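Foridthorpe Learning Resource Exchange
Progress report, second period
Prepared for: El Sherbiny Fund
Prepared by: Uwe Sperling, stores and supply

1. Scope

The grant covers the collection, sorting and reissue of classroom drawing supplies. This report deals with the marker line only. Paper and paint are reported separately by the Grirnumitz site.

2. Storage

The mixed cartons used in the first period have been withdrawn. They were too deep, and markers at the bottom went unchecked for weeks. All marker stock is now held in open plastic bins, one bin per class set. The bins are shallow enough for the contents to be checked from above. Lids were considered and rejected on cost; the shelving in the stores room is closed at the front and keeps out most of the dust.

A total of 300 bins was approved in the original budget. No increase is requested.

3. Sorting procedure

Sorting is done on a cleared table with a pale covering, which makes stray caps and ink spots easy to find. The covering is replaced when marked. The steps are:

Place an empty bin in the center of the table.
Lay the markers for the set beside the bin, on the right.
Check that each cap matches the barrel end.
Transfer the markers to the bin one at a time and lay them flat.
Set aside any marker with a split cap or crushed tip.
Label the bin and shelve it.

Markers are laid flat in the bin. Upright storage was tried in December and dropped, as the short sets fell over whenever a bin was moved.
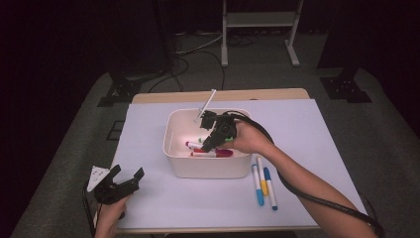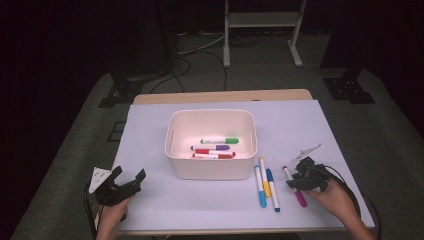 Color order within the bin is not fixed. An earlier draft of the procedure called for a set sequence, but this added time at the table and the schools did not ask for it. Duplicates of one color are allowed in a set as long as blue, red, green and yellow are all present.

4. Output

In this period 790 markers were sorted and binned. Rejects are held in a separate carton and will go to the Wornov depot, which takes mixed plastics. Sets have been issued to 9 schools. Two further schools have asked to join and are on the waiting list until the next delivery.

The most common fault remains the missing cap. Spare caps are kept from rejected markers where the size fits – this has worked for the thin barrels but less well for the thick ones, which vary between makers.

5. Open items

Label stock. The current labels lift at the corners after a few weeks. A sample roll with a stronger adhesive is on order.

Table height. Staff report that the sorting table is low for standing work. Risers 60 mm high have been priced and can be met from the existing equipment line.

Ink testing. There is still no agreed test for ink level. A single stroke on scrap paper shows whether a marker writes but gives no measure of how long it will last. Grirnumitz has offered to share its weighing method, and a trial on one class set is planned.

6. Budget

Spending on the marker line is within the approved amount. The saving on lids has been moved to paper covering, where use was higher than planned. Receipts are attached to the financial return.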